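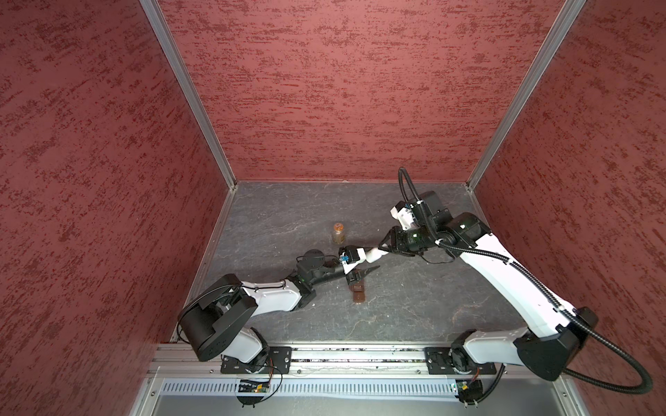 영양제는 원래 병에 그대로 두는 게 나을까, 약통에 나눠 담는 게 나을까?

보관만 생각하면 원래 병이 낫다. 뚜껑이 더 단단하고, 이름과 유통기한이 라벨에 적혀 있다. 챙겨 먹는 것까지 생각하면 하루치를 나눠 담는 편이 편하다. 그래서 대부분의 집에서는 둘을 같이 쓴다. 큰 병은 찬장 안쪽에 두고, 당장 먹을 만큼만 칸이 나뉜 작은 통에 옮긴다.

이번 호 살림 지면에서는 그 옮겨 담기를 다룬다. 시작은 서랍을 비우는 일이다. 영양제 병은 생각보다 여기저기 흩어져 있다. 부엌 찬장, 침대 옆 협탁, 가방 안주머니, 냉장고 문 선반까지 살핀 다음 한자리에 모아 놓는다. 식탁이면 충분하다. 같은 제품이 여러 병 나오는 집이 많고, 뚜껑만 열어 놓고 잊은 병도 나온다.

모은 병은 하나씩 열어 안을 본다. 입구에서 내려다보면 바닥에 무엇이 남았는지, 벽에 뭐가 묻었는지 보인다. 가루가 끼어 있거나 알끼리 붙어 있으면 따로 빼 둔다. 투명한 병은 겉에서도 속이 보이지만 흠집이 많은 병은 밝은 데서 다시 봐야 한다. 인쇄가 지워져 이름을 읽을 수 없는 병은 내용물이 멀쩡해 보여도 먹지 않는다.

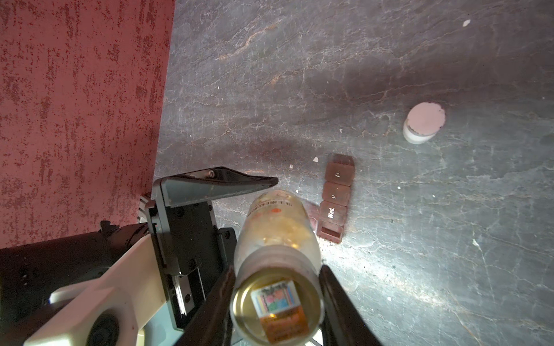

셰르스틴 아문센(Kerstin Amundsen)은 빈 병을 좀처럼 버리지 못했다고 편지에 썼다. 씻어서 단추도 담고 씨앗도 담았는데, 어느 날 보니 비슷한 병이 서랍 하나를 다 채우고 있었고 그중 어느 것에 아직 약이 들었는지 흔들어 봐야 알았다는 것이다. 지금은 다른 용도로 쓰는 병에서 라벨을 모두 떼고, 약이 든 병과는 다른 방에 둔다고 했다.

이 방법은 따라 할 만하다. 라벨은 미지근한 물에 불리면 대개 벗겨지고, 남은 접착제는 식용유를 묻힌 천으로 문지르면 된다. 아이가 있는 집이라면 약병에 간식을 담는 일은 피한다.

다음은 약통을 고를 차례다. 본지가 봄에 진행한 설문에 독자 843명이 답했는데, 가장 많이 나온 불만은 뚜껑이었다. 너무 헐거워 가방 안에서 열린다는 의견과 너무 빡빡해 손톱이 상한다는 의견이 비슷하게 들어왔다. 편집부에서는 벨리모(Vellimo)와 지드우드(Zidwood)의 약통을 한동안 써 봤다. 벨리모는 네 칸이 한 줄로 붙은 형태로, 아침과 점심, 저녁, 자기 전으로 나누기 좋다. 뚜껑은 가벼운 힘으로 열린다. 지드우드는 칸마다 떼어 낼 수 있어 외출할 때 한 칸만 들고 나가면 되는데, 떼었다 붙이는 홈에 먼지가 잘 낀다. 집에서만 쓸 거라면 앞의 것으로 충분하다.

칸 크기도 봐야 한다. 말랑한 연질캡슐은 자리를 많이 차지하고, 눌러 담으면 서로 달라붙는다. 집에서 제일 큰 알을 기준으로 고르고, 한 칸에 두 알을 넣어 뚜껑이 걸리지 않는지 확인한다.

옮겨 담을 때는 손을 씻고 완전히 말린다. 작은 컵이 하나 있으면 편하다. 병에서 바로 칸에 부으면 알이 튀기 쉬우니 컵에 몇 알을 먼저 덜고, 거기서 하나씩 집어 넣는다. 바닥은 색이 진한 것이 좋다. 흰 알이 굴러가도 금방 눈에 띈다.

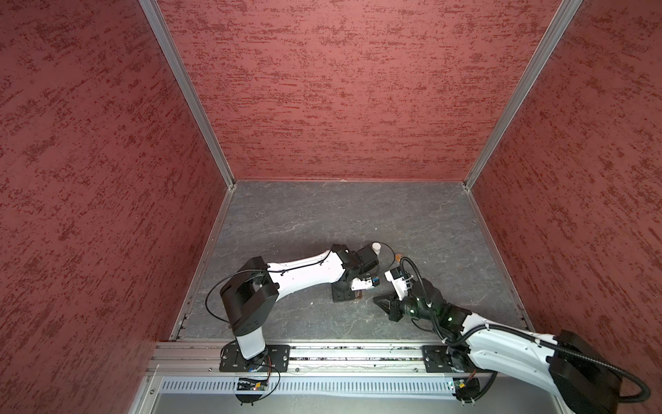 돌무늬가 있는 회색 바닥과 작은 흰색 컵.

한 종류씩 끝내는 순서도 지키는 편이 좋다. 비타민 병을 열었으면 필요한 칸에 모두 넣고 뚜껑을 닫은 뒤 다음 병을 연다. 여러 병을 한꺼번에 열어 두면 뚜껑이 바뀐다. 다 담은 병은 왼쪽, 남은 병은 오른쪽에 두면 전화를 받고 돌아와도 어디까지 했는지 알 수 있다.

병 속에 든 솜은 처음 열 때 뺀다. 작은 방습제 봉지는 그대로 둔다. 종이 조각이나 포장 부스러기가 떨어졌으면 칸을 채우기 전에 먼저 닦는다. 작은 조각이 알약 사이에 섞이면 골라내기가 번거롭다.

약통 자체도 씻어야 한다. 보이척(Boychuk)의 좁은 솔을 써 보니 모서리까지 닿았다. 면봉으로도 된다. 씻은 통은 뚜껑을 모두 연 채 하룻밤 엎어 둔다. 경첩 쪽에 물이 오래 남으니 채우기 전에 그 부분을 마른 천으로 한 번 더 누른다. 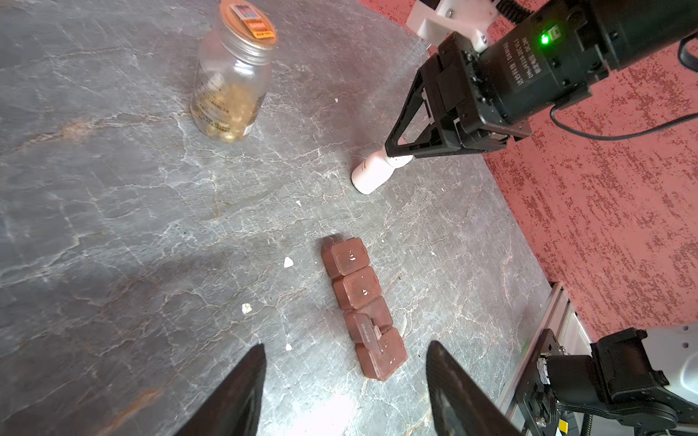

약통에는 며칠분까지 담아 두어도 될까?

제품마다 다르지만 편집부에서는 최대 2주분으로 정해 두었다. 습기에 약한 제품은 그보다 짧게 잡고, 처방약은 옮겨 담기 전에 약국에 물어본다. 낱개로 포장된 약은 포장을 뜯지 않는다.

정리가 끝난 큰 병은 유통기한이 가까운 순서로 앞에 세운다. 개봉한 달은 뚜껑에 유성펜으로 적어 둔다. 욕실 선반과 가스레인지 옆은 피한다. 기한이 지난 것은 싱크대나 변기에 흘려보내지 말고 모아 두었다가 폐의약품 수거함에 넣는다. 수거함 위치는 주민센터에 전화하면 알려 준다.

다음 호에서는 림리(Rimley)의 서랍 칸막이로 구급상자를 정리한다.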